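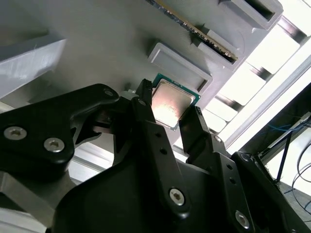 green edges, gold bits, very shiny lid. anyway, computer thread

1/ So I've spent most of August trying to decide whether to fix my old desktop or give up and buy a new one. Posting the whole saga because a few of you asked, and because my partner has stopped listening.

2/ The desktop is called Malora (named after a D&D character, don't ask). She does photo editing, tax stuff and one very old city builder I refuse to let go of. Lately she'd been shutting off in the middle of all three.

3/ First stop was the big shop at Wunmont Centre. Bloke at the counter didn't open the case, just told me she was "getting on a bit" and showed me a new tower for $3,444. I laughed. He didn't.

4/ Second stop was Teodor Coman, who runs a repair bench out the back of the key cutting place on Phelan Street. Cash or card, no website, opens when he opens. Had the side panel off before I'd finished my sentence!

5/ His verdict: power supply on the way out, and a colour of dust he hadn't seen before. Quoted me $181 for parts and labour. I said yes so fast I think I startled him.

6/ Then of course I got greedy and asked about a faster processor while he was in there. Turns out my motherboard will take a better chip from the same generation, and people sell them secondhand all the time when they upgrade.

7/ Things I learnt from two evenings of reading forums: check the socket, check the board maker's support list, update the BIOS BEFORE you swap anything. And ask the seller for a photo of the underside as well as the top.

8/ Found one from a seller called Timon, 2 suburbs over. He wanted more than I'd planned but threw in a tube of thermal paste and a long chat about his tomatoes. Lovely man. I now know a lot about blossom end rot.

9/ All up I'm around $400 in, counting the chip, the repair and the apology dinner for my partner. She's quiet, she's quick, and she's stayed on all week. (Malora, I mean.)

10/ If you've got an old machine you're fond of, get a second opinion before you chuck it. And vacuum near it once in a while - I'm told mine had most of a cat in there.

11/ Next job is the printer, which has been flashing orange at me since autumn. If anyone knows what three blinks and a pause means, my replies are open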